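Sunday Is for the Arms
Inside the weekly tune-up of a two-armed robot at Ulside

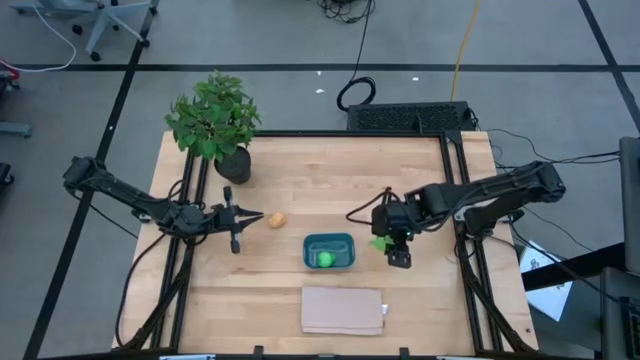
By nine in the morning Vilho Honkanen has already had his hands on every bolt he can reach, and he's grinning about it. He looks after the two-armed cell at Ulside, a small robotics shop in Vusidgate, and Sunday is his favorite shift of the week. The phones are quiet and he gets the machine to himself!

"You listen first," he says. "Run each joint slowly, one end to the other, and keep your mouth shut."

So we listen. A healthy joint makes a soft, even purr. A tired one has a little catch in it, like a bike chain with one stiff link, and Honkanen can hear it from across the room (I needed three tries and a lot of pointing).

Then come the cables, and this is where I really fell for the job. Cables on a moving arm live a hard life. Every reach bends them, every twist of the wrist rubs them against something, so the slack has to be just right: too tight and the connector works loose, too long and the loop snags a finger. Honkanen moves an arm to its farthest reach, checks the loop, folds the arm all the way back and checks again. Last April he traced a month of strange wrist faults to a single worn spot you could hide under a grain of rice.

The bolts on the rails get a turn with the torque wrench, and the ones he has checked get a dot from a paint pen. After that he zeroes the arms. Each one goes to its home pose, the software reads the joints, and any drift gets written in a fat notebook started by Martti Kallio, who built the first version of the cell. The notebook is up to page 218 and smells like machine oil. I wanted to take it home.

The last part is pure fun. Simple things go on the table, a bin goes near the middle, and the arms get to work picking and placing. The test is 300 picks, and Honkanen watches far more of them than he has to. A drop gets a tick mark. More than 11 ticks and he goes back to the fingers, checking the pads and how evenly they close.

"The first ten tell you most of it," he says, leaning in anyway.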